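The Invoice I Was Afraid to Send

For the first three years that I wrote sales letters for a living, I named my price the way some people get into a cold lake, with my eyes shut and a great deal of noise. I'd say the number and then keep right on talking. I'd offer a discount before the client had even opened her mouth, and then throw in a free round of edits on top of that!

The person who cured me of it was Bindu Murthy, who ran the catalog at Kivodlow, a mail-order tea company with a customer list of 407 loyal and very opinionated people. She wanted a letter to bring back the ones who had stopped ordering. I told her what it would cost, and off I went as usual (we could do it in two payments, or I could shorten it, or maybe skip the research).

"Are you finished?" she asked, quite kindly. "I was going to say yes a minute ago."
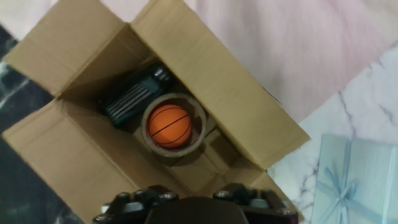 I laughed, and then I went home and thought about it for most of a weekend. What bothered me was the research. I'd offered to drop the very part that made my letters any good -- the slow afternoons on the phone with customers, hearing why they'd bought in the first place and what had made them drift off.

So for Kivodlow I did the calls, every one I could manage. A retired school nurse told me she'd quit ordering when her favorite blend changed its name and she couldn't find it anymore. I put that in the second paragraph of the letter, more or less in her words, along with the new name in plain type. The letter went out on a Monday in February and brought back 137 customers, and Bindu hired me for the spring catalog before I'd worked up the nerve to ask.

Pavithra Pinto, who shared my office in those days and wrote for Marchetti, had me practice after that. She'd play the client and I'd say my fee, and then I had to drink some coffee before I was allowed another word. I burned my tongue more than once.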